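Aprender los nombres de la comida

Cuando llegué a España, yo pensaba que sabía hablar español. Había estudiado cinco años en mi país, con libros, con cintas y después con una academia que se llamaba Odolis y que ya no existe. Sabía usar el subjuntivo, al menos en los ejercicios. El primer día entré en una frutería y no supe pedir nada.

El problema eran los nombres. En mi libro había una página con dibujos de frutas y verduras, y yo la había aprendido de memoria, pero en la frutería casi todo tenía otro nombre, o tenía un apellido. No había tomates, había tomates de pera, de rama, de ensalada, rosas. La señora me preguntó para qué los quería y yo le contesté que para comer. Se rio, con cariño, y me puso un kilo de los de pera.

Desde entonces llevo un cuaderno. Es de la marca Drammont, de tapa verde, y tiene 200 páginas, de las cuales quedan muy pocas libres. En la parte izquierda escribo la palabra y en la derecha el lugar donde la escuché. No escribo la traducción. Al principio la escribía, pero me di cuenta de que después recordaba la traducción y olvidaba la palabra, así que la quité. El mes pasado numeré las entradas y llegué a 566. Muchas son de comida, quizás demasiadas para una persona que cocina regular.

Algunas palabras me costaron mucho. «Alcachofa» la dije mal durante un año entero. «Berenjena» me parece todavía una palabra de otro idioma, y en cierto modo lo es, porque viene del árabe y antes del persa. «Judía verde» la aprendí bien y luego me mudé a un barrio donde unos vecinos decían «vainas» y otros «habichuelas». Mi cuaderno tiene para esto una página doble, con flechas, que ya no entiendo ni yo.

Lo más difícil llegó cuando empecé a conocer a gente de América. En mi escalera vive una familia mexicana, y al otro lado del patio una pareja de Argentina. Yo decía «aguacate» y los argentinos decían «palta». Yo decía «melocotón» y los dos decían «durazno». Con las fresas pasaba lo mismo – en México fresa, en Argentina frutilla. Una tarde de julio, en el patio, hablamos de todo esto durante más de dos horas, y creo que fue la primera vez que participé en una conversación larga sin preparar las frases antes en la cabeza.

Aquella tarde entendí una cosa que mis profesores no me habían explicado bien. Yo buscaba siempre la palabra correcta, la única, como si estuviera guardada en un cajón. Pero mis vecinos no se corregían entre ellos. Se preguntaban, se reían y seguían hablando cada uno con la suya. La persona que aprende una lengua de mayor tiene mucho miedo a equivocarse, y con ese miedo se calla en momentos en que podría decir algo simpático.

También he aprendido que los nombres de la comida están en las expresiones, y allí es donde sufro más. Me dijeron que me importaba un pimiento y busqué el pimiento. Me mandaron a freír espárragos (era una broma, espero). Cuando alguien es muy bueno dicen que es un pedazo de pan, y cuando una cosa es fácil dicen que es pan comido. Tengo apuntadas 20 expresiones solo con el pan y con el ajo, y sigo sin atreverme a usar la mayoría. Si una expresión sale con mi acento, la gente me mira un segundo antes de reírse, y ese segundo se me hace muy largo.

En el barrio hay un café, el Vala, donde me siento a repasar el cuaderno por las mañanas, antes de las nueve. El camarero sabe que estudio y a veces me regala una palabra con el café. La última fue «panocha». Me dijo que en el pueblo de su madre se llama así a lo que yo había apuntado como «mazorca», y mis vecinos mexicanos ya me habían enseñado «elote» cuando está tierno. Los argentinos dicen «choclo», que viene del quechua y es la que más me gusta pronunciar.

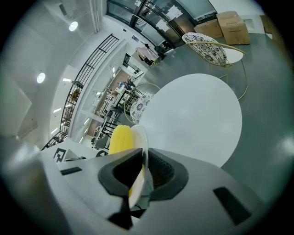 De todas ellas he decidido usar «mazorca», por costumbre, aunque en el patio digo a veces «choclo» y me aplauden. En la próxima entrada quiero escribir sobre los nombres del pescado, que es un asunto mucho peor. Llevo tres páginas y todavía no tengo claro qué diferencia hay entre una pescadilla y una merluza pequeña.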